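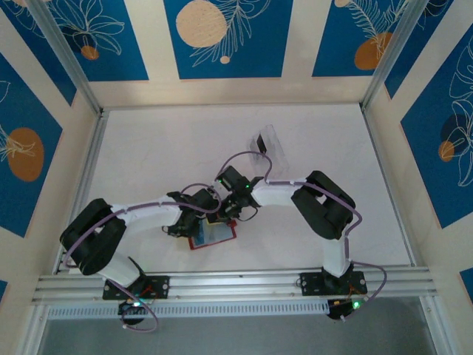 3. Materials and layout

The work area was a flat white floor with a cream-coloured wall on each side and an open top. Two kinds of object were used: a rectangular card with a red border, and a clear plastic box. The plain floor was chosen so that the border of the card would stand out, even when the card lay at a slight tilt.

The box was harder to place. Clear plastic shows mainly at its edges, where it catches the light, and the lamp position was therefore kept fixed after the first week in August. Norbert Malý marked the lamp stand with tape.

3.1 Sorting task

The full set held 78 cards. Each trial began with one card on the floor and the box standing further back. A trial was counted as complete when the card lay inside the box, face up — cards resting on the rim were counted as failures. The time limit was 200 seconds.

3.2 Records

In total 819 trials were logged under the working name Pallari. Entries with no start time were removed before the analysis in section 4. Bent cards were taken out of the set and replaced from the spare pack, and the number of each replaced card was written in the margin of the log sheet. The log sheets are kept in the Hetley store room, second shelf.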